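About Trila

Trila is a packing and small storage service on the ground floor of the Katbridge building. We pack household goods, shop stock and small orders, and we keep them until they need to go somewhere else. We also sell boxes, tape, paper and labels to people who would like to do their own packing.

Mireille Besnard started the company after eleven years in the stockroom of a kitchenware importer. She had seen a lot of plates arrive in pieces, and most of the trouble came down to boxes that were too large and packed with too little paper. Her first customers were two potters and a secondhand bookseller. The bookseller is still with us.

What we do

Most of our work falls under household packing. You bring your things in or we pick them up, and we wrap, box and label them. Every box gets a number, and the number goes on a list with the contents written out in plain words. "Kitchen, misc." does not go on our lists. If a box holds four mugs, a colander and the lid to a slow cooker, the list says so. You get a copy and we keep one.

We also pack for small sellers. Sầm, a dry goods shop, has its gift orders packed here, and Vandport sends us its returns to be checked, repacked and put back into stock. In November we take on extra hours for holiday orders, and drop-offs that month are by appointment.

Last year we packed 3653 boxes. The storage area holds 670 at a time when it is full. We stop taking new storage customers before it gets to that point so that there is still room to walk between the rows.

The room

We work in one large room with a high ceiling and a mezzanine. Tall glass windows and doors run along one side, and we use the daylight there for checking glass and ceramics for chips. Boxes waiting to go out are stacked on that side as well, near the doors, with the oldest at the front.

The shelf by the boxes is for small items. Loose parts, spare keys, table leg bolts and anything that came out of a drawer at the last minute go there until they are matched to a numbered box. We clear the shelf before we close. Anything without a match is bagged, and we call the customer the next morning.

There is a counter with a faucet for rinsing dusty dishes and vases before they are wrapped. Please don't set paperwork on it. Dishes are dried by hand and left out for an hour before they go into paper, longer if they are unglazed on the bottom.

The air conditioning stays on through the summer. This is mostly for the tape, which does not hold well on cardboard that has gone soft in humid weather.

How to pack with us

Customers are welcome to pack their own things in the room. Table space is free if you buy your boxes here. Allow 2 hours for a small kitchen. Books should go in the smallest boxes we sell, and please keep each one light enough to lift by yourself. Plates go on edge, with paper between each one. Bring your own marker if you are particular about markers.

We do not pack food that needs to stay cold, plants, paint, or batteries that are not inside the device they belong to. We do not move pianos. We can give you the number of someone who does.

Visiting

Use the side entrance at Katbridge, past the bike racks. There is one loading space, and it is shared with the print shop, so please keep unloading to fifteen minutes. Ring the bell if the door is locked. Carts are inside on the left.

Box prices are posted at the counter and were last updated Sep 8, 2026. Storage is billed by the month, with no charge for taking out a single box. 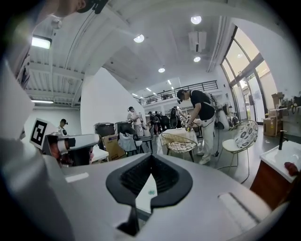 The main room at Trila, with boxes stacked by the windows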